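Swap Shelf News: seeds, and plenty of them

The seed swap is back in February, and I have been looking forward to writing this item since the leaves came down! If you came last year you know how it went. We opened the doors of the Brimbridge reading room at ten in the morning and by noon the beans were gone, the good tomatoes were gone, and a very kind stranger had pressed a packet of purple carrots into my hand and walked off before I could thank her. (They grew. They were short and hairy and we ate every one.)

For anyone new, you bring seeds you have saved or have left over, you take home seeds you'd like to try, and no money changes hands. You don't have to bring anything to take something. Please do take something. Last year 42 of you turned up with seeds, and we still had lettuce and kale left at the end of the day, so don't be shy.

Now for the part I get asked about most, which is whether old seed is any good. Often it is! Tomatoes will keep four or five years in a cool drawer, sometimes longer. Beans and peas are happy for three. Onions, leeks and parsnips are the heartbreakers, and I wouldn't bring any that are more than a year old. If you aren't sure, do the paper towel test. Lay ten seeds on a damp towel, roll it up, slide it into a bag and leave it on top of the fridge. Have a look after a week. Seven or more with little white tails and you've got good seed. Four or five is still fine to share, only write "sow thickly" on the packet so people know.

Speaking of packets, write on them. Write more than you think you need. Last year we had a whole envelope that said "the good ones" and I am still curious. The name of the plant, the year you saved it and your town will do nicely, and if you can add a line on how it grew for you, even better. "Climbed over the shed" is exactly the kind of thing I want to read before I plant a squash.

Keep everything dry, too. Paper envelopes breathe and are best for seed you saved yourself, and once it is properly dry you can move it into something with a lid. I leave mine spread out on plates for two weeks first, squash for three, and I get told off for using up all the plates.

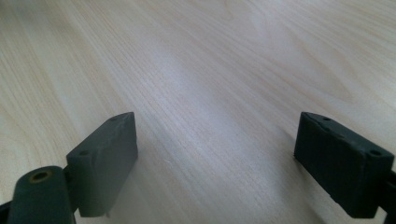
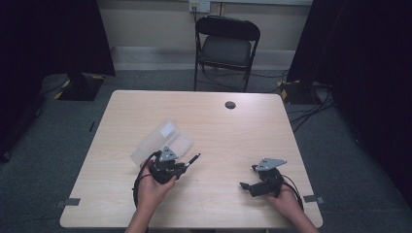

Darius Pärn writes that beans are the easiest thing in the world to save and more people should start with them: leave a few pods on the vine until they rattle, shell them on a dry afternoon, and put them in the freezer for a couple of days to deal with weevils. He also says to let them come back to room temperature before you open the jar, or they'll pick up damp from the air. I lost a whole jar of borlottis that way, so I'm passing it on with feeling.

One plea about squash and pumpkins. They cross with each other if you so much as look away, and a seed from a lovely zucchini that grew next to somebody's Halloween pumpkin can turn into a large, stringy surprise. Some of those surprises are bitter, and a bitter squash can make you properly sick, so if you ever bite into one, spit it out and compost the rest. For the swap, please bring squash seed only if you pollinated by hand or had just the one kind around. Store-bought leftovers are fine.

Lettuce, on the other hand, mostly keeps to itself. So do tomatoes, peas and beans, and those are the four I would hand to any beginner. You can get years of salad from one lettuce you forgot to pick!

We have a few treats coming. Ruxandra Ardeleanu is bringing her dill, which reseeded itself through the whole of her front path, and a long flat pepper her aunt has grown for ages. The Clevitz garden club has promised 19 kinds of tomato, already in envelopes, and I plan to be standing near that table when the doors open. The folks from Liltport are driving over with flowers, mostly poppies, cosmos and a tall white tobacco plant that smells wonderful after dark.

Tea and something baked, as ever. If you can bake, let me know at the desk. Bring a pen, bring a few empty envelopes (we have 100 but they went quickly last time), and bring a neighbor. Doors at ten in the morning, and we pack up at two.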